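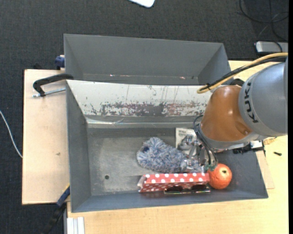

What is running copy in sports journalism?

Running copy is a match report written and sent in sections while the match is still being played. The sections are joined together at the newspaper or website, and an introduction is added at the final whistle.

Running copy (also called a runner, or a running report) is used mainly for evening fixtures, where the end of play falls close to the time when pages must go to the printer. It is most common in football and both codes of rugby. In cricket the word is used more loosely, for reports updated at lunch, tea and the close.

Structure

A football runner is usually filed in three parts. For a report of 800 words, the reporter sends 400 words at half-time, a further 300 about fifteen minutes from the end, and the rest on the whistle. The last part is placed at the top and gives the result and the deciding moment.

The first half of the game therefore tends to take up more space in a runner than it would in a report written afterwards. A quiet opening 45 minutes still has to fill its share of the page. Reporters often prepare a few paragraphs of background before kick-off, covering injuries, league position and recent results between the two sides, and use them when little is happening on the pitch.

Late goals are the main difficulty. If the lead changes after the second part has been filed, the introduction may contradict the body of the report. Some desks let the reporter send a short "insert", marked with the paragraph it should follow. Others cut the report from the bottom and run what remains.

Telephone filing

Before portable computers, running copy was dictated by telephone to a copytaker, who typed it as it was spoken. The reporter read out punctuation and spelled unusual names. Not every ground had enough telephones in the press box, and reporters from smaller papers sometimes shared a line or used the telephone in a nearby shop or pub. Mishearings were a regular source of printed errors, surnames above all.

Laptops and mobile connections replaced dictation at most papers, although a few desks kept a copytaking number for some years in case a connection failed.

The rewrite

A second version of the report, known as the rewrite or "considered", is often filed for later editions and for the website. It is written after the managers have spoken and normally includes quotations. The runner is then taken down or overwritten, so many survive only in first-edition copies. Libraries that hold only the final edition of a newspaper will not have them.

The Dundascombe collection

The largest regional set of runners kept in their original parts is held at Dundascombe. It consists of 546 reports, most of them on non-League football and county rugby, together with the reporters' own carbon copies and some notebooks. It was catalogued by Marina Antoniadis, a former sub-editor, and opened to readers in October 2022. Each entry lists the sections in the order they were received, with the time written on them by the desk where one exists.

Antoniadis's introduction to the catalogue notes that the earliest reports in the set have no fixed lengths. Reporters filed when there was something to file, and the sub-editor trimmed to fit – the practice of agreeing word counts before the match came later. She also records that reports from August are the longest in most seasons, and puts this down to thinner pages elsewhere in the paper during the holidays.

Online use

Live blogs have taken over part of the runner's purpose. A blog is read in time order (or reverse order) and does not have to make sense as a single piece, while a runner does. Several publishers now ask one reporter for both, and the blog entries serve as notes for the report. Others post a short result story on the whistle and wait for the rewrite.

See also

Copytaker
Edition time
Live blog
Match report

Comments (4)

Koech
Good article. The "about fifteen minutes from the end" bit depends on the paper. Ours wanted the second take on 70 minutes and not a second later.

Jolterari
Could you add something on boxing? Round-by-round copy was filed in much the same way and I think it is older than the football version.

Bondex
We always called the last part "the top" and never "the intro". Might be regional.

Koech
Same here, "top and tail" if they wanted a closing paragraph as well.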